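Progress report to Akar, 18 Aug 2023
Prepared by Ieuan Gethin

The soft furnishings are in hand. The fried-egg cushion has survived its review, despite Lucía's view that it is a breakfast – and the orange pillow goes with it. Of the 300 allowed for cushions, 2 remain unspent, and I would like to keep them. 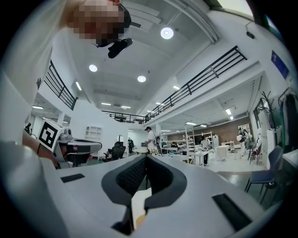
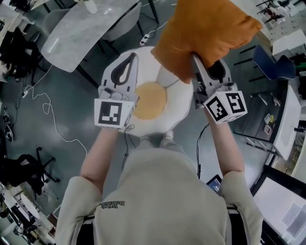 Workshop, August: the mezzanine and ceiling lights (first), the egg cushion and orange pillow (second).

Still to do: cable covers for the floor, and a decision on the chairs, which agree on neither colour nor shape. Benito has promised a price by Friday.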